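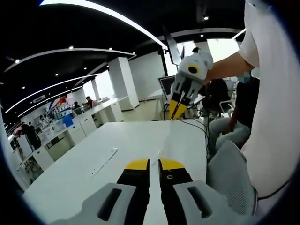
Gambridge beat Endar 2-0 on Saturday to move top of the table with five games left. Bautista Paredes headed in a corner before the break, and Lautaro Henríquez added the second in front of a crowd of 1,708.
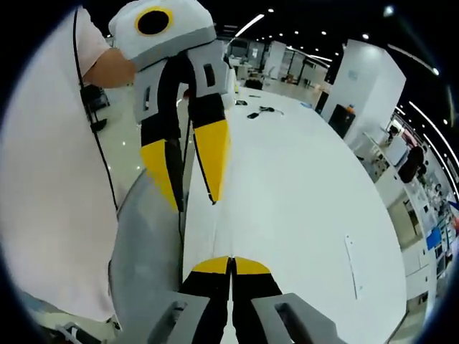 Gambridge will wear a new away shirt for the trip to Moker in May. It is pale pink with short sleeves, much like the one worn by the person on the left here, and will cost $50 in the club shop. Coach Farhad Karimi said defender Aušra Vanags should be fit for that game after a knee injury.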